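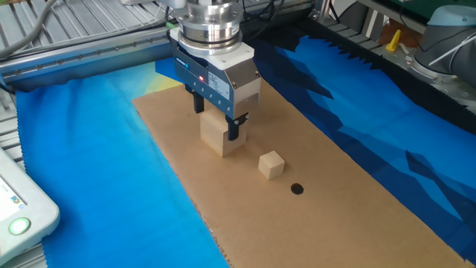

*5 min read*

I've had the Cetum grasp-scoring package running for most of the winter now, and I keep getting asked whether it's worth the bother, so let me write it all down in one place. Short version: yes for blocks, maybe for everything else, and please read the part about the start-up check before you install it.

If you haven't met it, Cetum is the software that came along with the Mokness paper on grasp confidence. The idea is simple enough that I was annoyed I hadn't thought of it. Most grasp planners pick a spot, close the fingers and hope. Cetum closes the fingers, waits a beat while the block is still sitting on the surface, and reads the motor current as it squeezes a tiny bit more. From that little squeeze it gives you a score for how likely the lift is to hold. Low score, it opens up and tries again a few millimeters over. High score, up it goes.

So the moment that matters is the one where the fingers are closed on the block and the block still has its bottom on the cardboard. In a normal pick that moment is gone before you notice it. With Cetum the arm sits there for a bit, thinking, and the first few times I was sure it had crashed (it had crashed once, to be fair, but that was my network cable).

**What I ran**

Plain wooden blocks, in two sizes, on a sheet of cardboard. I like cardboard for this. It has a bit of give, so if your height is off by a hair you dent the sheet and your fingers survive. The paper used a hard plastic tray and I think that made their life more difficult than it had to be. I also like having a busy cloth under the cardboard, mostly blues with jagged mountain shapes, because if the camera side of your setup is going to get confused by a background, I'd like to find that out early!

I did 1000 picks with the scoring on, split over a couple of weeks, plus a smaller batch of 239 with it off for comparison. That's 1239 in all, and yes, I sat near the stop button for every one of them. My coffee intake was not great.

**How it did**

With scoring off, I dropped or badly tilted 18 blocks out of that smaller batch. With scoring on, I got 10 bad lifts out of the full thousand. I'd call that a big difference, even if my two batches aren't the same size and a stats person would like a word with me. The paper's claim is in the same spirit, and I went in expecting to be let down.

The failures it does catch are the ones I hate most: the block that is gripped a little off center and swings as soon as it leaves the table. You can't always see that coming. Looking at a block held square between two black fingers, it all looks perfect, and then the score comes back low and you think, really? I overrode it a handful of times out of pure stubbornness. It was right more often than I was.

The small blocks are where it gets shaky. There's less face for the fingers to press on, and the scores bunch up in the middle, so the software ends up shrugging at you. Nearly all my bad lifts with scoring on were small ones. The authors do mention this, in one sentence, toward the back. I'd have put it on page one.

It's also slower, and you'll feel it. Each pick takes longer because of the squeeze-and-read step, and a retry takes longer again. For research that's fine. If you're trying to fill boxes all day I'd look elsewhere, or at least turn the retry limit way down.

**Setting it up**

Okay, the part I promised. Cetum wants to run a start-up check with the gripper empty, so it can learn what the motor current looks like when nothing is in the way. The guide mentions this as optional. It is not optional! I skipped it on day one and got high scores for everything, including a grasp that was mostly air. Run the check every morning and again after you change finger pads.

The rest of the install was easy. The config file is one page, the names in it are sensible, and the defaults are close to good for light wood. I changed two numbers - the extra squeeze and the wait time - and left everything else alone. There's a Galtiddale plug-in that draws the score as a live line on your screen, and I'd grab that too. Watching the line settle while the fingers are closed taught me more than the paper did.

Support is a forum, and the forum is quiet. I asked about the small-block problem back in August, when I was only testing the beta, and got a kind and useful reply nine days later. So, friendly, but don't get stuck on a Friday.

**Against the other one**

People will want to know how it stacks up with Villanueva, which does its guessing from the camera before the fingers ever close. I've used both. Villanueva is faster and much nicer to look at, and it handles odd shapes better. But it has no idea what happened once contact is made, and for me contact is where things go wrong. If I could only keep one for block work, I'd keep Cetum. In a perfect world somebody would glue the two together, and I may try it myself once I've caught up on sleep.

**Who should get it**

If you have a two-finger gripper that reports its motor current, and you're picking simple shapes, go for it. If your gripper only tells you open or closed, it won't work at all, so check that first. And if your parts are tiny, wait for the next version and see what they've done with the scores.

I'm giving it four out of five. The missing point is for calling that start-up check optional.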